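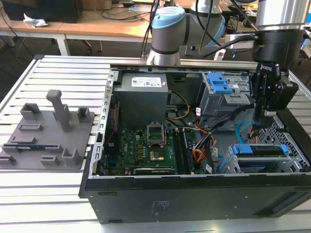
Selon Seraina Tanner, un poste de bureau se garde huit ans si l'on surveille ses condensateurs. Siamak Rahimi, responsable du réemploi chez Clisomeo, juge le chiffre optimiste pour les alimentations.
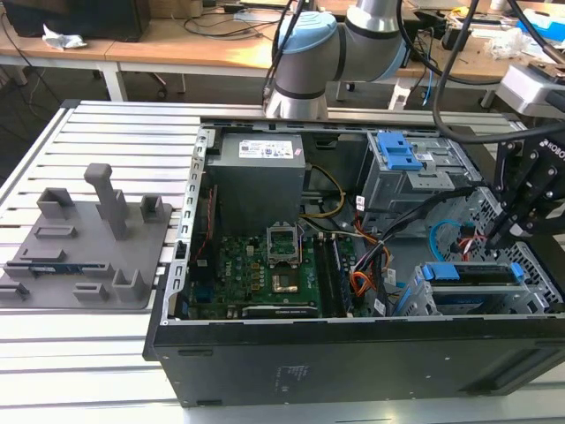 L'atelier a traité 897 unités centrales depuis mars, dont 118 écartées pour défaut de carte mère. « Le processeur tombe rarement en panne, précise-t-il. Les broches du socket, elles, se tordent au démontage. » 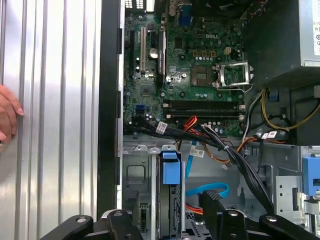
Le tri commence par un test mémoire de presque 1000 secondes. « En dessous, on laisse passer des erreurs intermittentes. » Les barrettes sont ensuite appariées par fréquence.
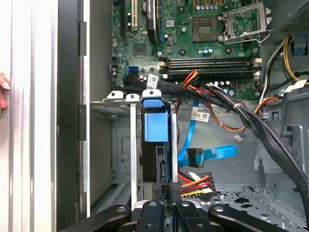

Hannelore Hagedorn objecte que ce test ne dit rien du stockage. Rahimi en convient : les disques suivent une autre filière.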